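From: Orsolya Győri
To: allotment-growers list
Subject: Re: Storing the August potatoes

Kourosh Dehghan wrote on Thursday:
> We lifted nearly 12 kilos of Olta from the bottom bed and
> I have run out of sacks. The shed gets warm after lunch.
> Last year a lot of them went green by the door. What are
> other people doing? Also, has anyone tried Boltano as a
> second crop?

Kourosh, paper sacks are fine, but fold the tops over to keep the light out. I leave mine spread out in the garage for 2 days first, then go through them and take out anything with a fork mark. The damaged ones go to the kitchen and get eaten that week.

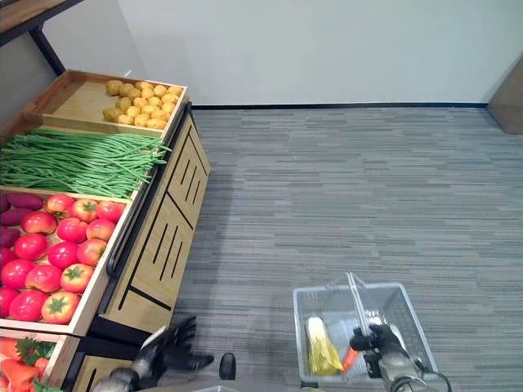

Should they be washed before they go into the sack?
Leave the soil on and brush off the worst of it when it has dried. Washed ones never kept for me past the end of the month.

As for the shed, move them to the north side and keep them off the floor. Trinidad Figueroa uses old drawers with newspaper between the layers and checks them every 4 weeks. Don't put onions in with them.

I haven't grown Boltano. Macarena Toledo had a row of it next to her beans and said the slugs got most of it - she went back to Esteban the year after. Her notes on second crops are in the newsletter, and I have copied the start below.

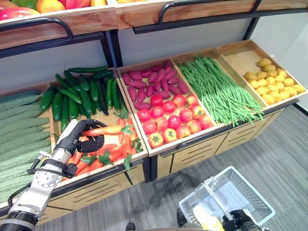
Page 4

Second crops need a bed that has been cleared and watered the evening before. Plant the tubers a little deeper than in spring and keep fleece ready for the first cold night.

Orsolya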